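February 8, 2022
Notebook – Mutiso bench, demo day

Writing this up while my feet still hurt. The open day went so much better than the dry run, and I want to get it down before I start remembering only the good parts.

The Kikitz people came early and wanted to start with the arm, so I skipped my intro and went straight to the pick and place loop. It ran 40 cycles before the first group moved on, with 2 drops, both on the smooth cups. I've blamed the pads for those cups before and I still do. We should try the softer rubber from Reltier again, the batch we set aside in August (second drawer, under the spare belts).

Then the hand-held gripper, and wow, people love holding that thing! I had planned on five minutes of it and we spent most of the session there. You give someone a task, they squeeze, they get a feel for how wide it opens, and by the third try they're arguing with each other about the best way to come at an object. Letay Yimer from Iltville asked whether a left-handed person's demos would teach the arm something different. I didn't have a good answer. I said I'd look at our old sets and write to her, so: DO THIS.

Things I'd change on the bench:

Tape the sheet down at all the corners. It crept toward the edge every time someone leaned on the table.

Put the spare marker cube where I can reach it. I walked the whole length of the room for it, twice.

Shorter talk on calibration. I could see eyes drifting – mine would too.
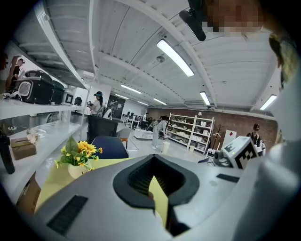
The best question of the day was about failed tries, and whether we throw them out. We used to. Now I keep them in a separate folder, and a man from the Kikitz group got so excited about that that he drew me a plot on the back of his name tag. I've stuck it in at the back of this book.

Numbers for whoever does the next one: 62 demos recorded by visitors, 9 unusable because the recording was stopped too soon. The stop button needs a louder beep. I can do that tomorrow if the soldering station is free.

Still to copy over: the visitor recordings, both laptops. Charger for the second one is in my bag.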